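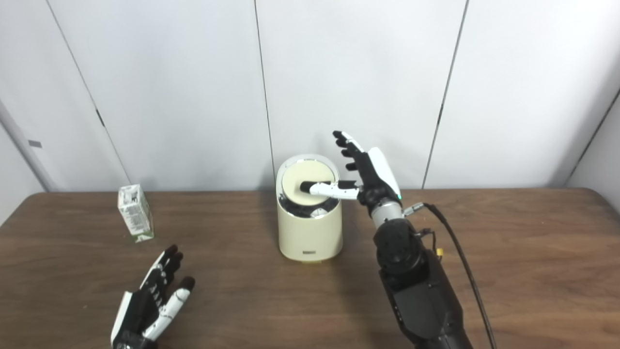
Small bin for a coffee table, lid or no lid?

flusty60: Moving to Gimasside in May. Do I want a lid on a 2 liter bin?

Serpil Baysal: Yes. Juice cartons draw fruit flies in a day. 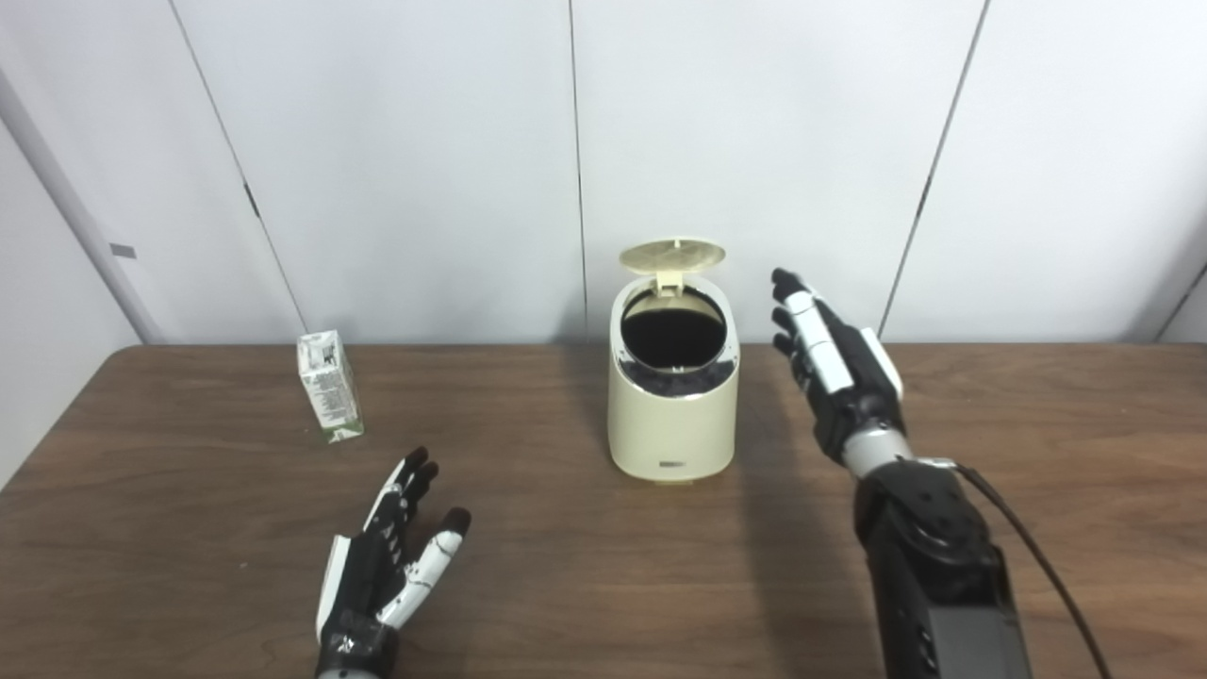 I rinse mine first and still wouldn't go without one.

macapagal7: Disagree. A lid just means you forget to empty it. Mine sat a week and smelled worse than any open bin.

flusty60: So empty it nightly either way?

macapagal7: Yes. And flatten cartons or two will fill it.
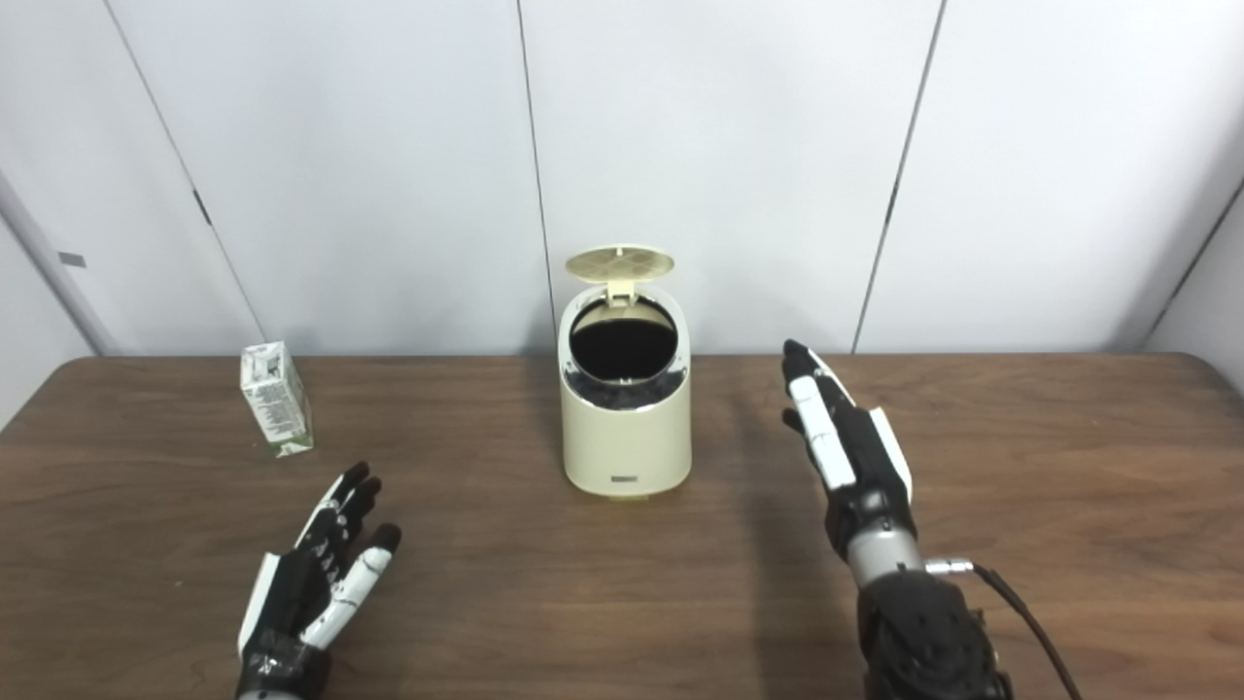
Cream bin and a drink carton on the table

Serpil Baysal: Bolosdale takes cartons in recycling anyway. Check if Gimasside does.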